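Fliltorham Desk Items

README, last revised in December

Contents

Fliltorham Desk Items is a set of 251 short recordings of small stationery being put away on a desk. It covers pens, pen holders, paper and a few odds and ends. Each recording has one line of text saying what the task was.

Folders

pens — 83 recordings, pens going into holders
paper — sheets being squared up, folded or stacked
clips — paper clips and bulldog clips going into dishes
mixed — anything with more than one kind of item

Items

The pens are all ballpoints or rollerballs. We left out fountain pens after one leaked over a Nägeli notepad. Four holders are used across the set, and the holder is named in the task line only where it matters. Pens may go in either way up, and both count as finished.

A typical task line reads "put both pens in the clear holder". Older lines say "pot" for holder. We have not changed them, so search for both words.

Surface

Most of the pens folder was done on white paper laid over the table. The Bukix blotter used in the first month was too dark for black pens and was dropped.
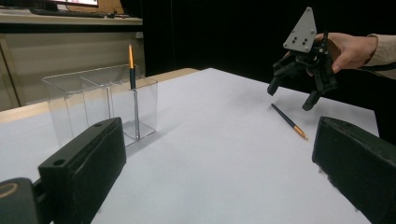

Clear holders are harder to label than solid ones, as a pen's outline changes where it passes behind the plastic. For these, mark the pen down to the rim and leave the rest unmarked. The Aris labels follow the same rule, so the two sets can be merged.

Known problems

Task lines are missing for 5 recordings in mixed.
Two subfolders in clips have the same name apart from a capital letter — rename one before unpacking on Windows.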